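Unit 6 handout: Mixed small items in a sorting bin

Household Materials and Recovery, Plurnus course. Read before the bench session.

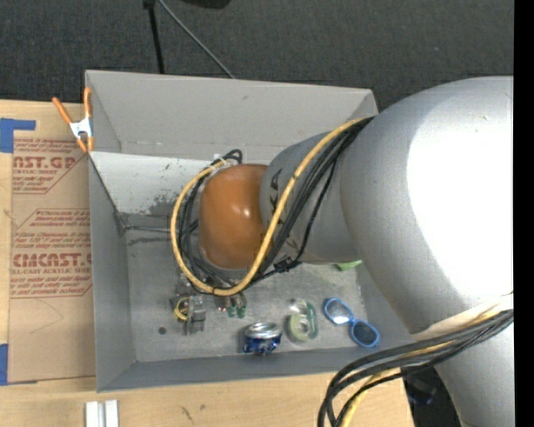
Elikem Frimpong asked after the last session why we spend a whole unit on the few odd things left at the bottom of a bin when most of the weight is in bottles and boxes. The short answer is that the odd things take up most of the sorting time. A clean box goes where it goes. A crushed can lying next to a little metal bracket has to be looked at, turned over and decided on.

1. The bin

We use an open bin with sloped walls and a flat floor. Small items slide down the walls and end up on the floor, where they can be reached. A bin with straight walls lets them collect in the corners, and corners are slow to clear.

Gray is a reasonable color for the inside. Most labels show up against it. Bare metal does not show up as well, so check twice for clips, springs and screws before you call a bin finished.

Bins get scuffed and stained with use. Stains on the floor are fine for this work. Grit is not, and neither is anything sticky. Wipe the floor between batches and let it dry. If the floor has a hole in it, keep the smallest pieces away from it, or put a tray underneath.

2. Cans

A crushed can is still a can. Sort it by what it is made of and ignore its shape. Points to note on the sheet:

- Whether it is crushed flat, crushed end to end, or only dented. A can on its side with the top still round is "dented" or "side crushed."
- Whether the printing can still be read. Write the main colors if it can't.
- Whether there is liquid left. Tip it over the drain cup, never over the bin.

Use a magnet to tell steel from aluminum. Do not go by weight in the hand. In the Jislow exercise last year, several groups went by weight and had to do the batch over.

Edges on a crushed can may be sharp where the wall has folded and split. Pick it up by the ends.

3. Small mechanical parts

This group covers clips, brackets, coils, hinges and anything that looks as if it came off something larger. They are often made of two or more materials – metal with a plastic cap, for instance, or a coil on a base of something else. The rule in this course is:

- If the materials come apart by hand in one pull, separate them.
- If they don't, the part goes to "mixed" in one piece.

Do not use pliers. Sunita Pant's group at Pokthorpe tried pliers on one batch of 40 parts and the session ran past its time with half the batch still on the bench. The sorting was no better for it.

If you can't name a part, describe it: color, rough shape, what it resembles. "Small bracket, gray, yellow coil" is a good entry. "Misc." is not an entry.

4. Spacing the items

Lay the items out in a loose row with a gap between each one before you start picking. A row is easier to check against the sheet than a pile. Work from left to right and write as you go. Things that touch tend to be recorded as one item, and this was the most common error in the Cartwright sheets.

5. Worked figures

The practice set has 2464 entries. Of these, 1428 are cans and the remaining 1036 are everything else, small parts included. Work out each share as a percentage of the total, to one decimal place. Then write two or three sentences on why a share by count and a share by weight would differ for the same set.

6. To bring

Gloves, a pencil, the blank record sheet, and your notes from Unit 5 on coatings and labels. Magnets are in the drawer under the bench – please put them back there.

Questions about the record sheet go to Borghild Sæther.

Related items
Unit 4: Paper and board
Unit 5: Coatings and labels
Unit 7: Film and soft plastics
Blank record sheet
Magnet test, step by step
Bench rules for August sessions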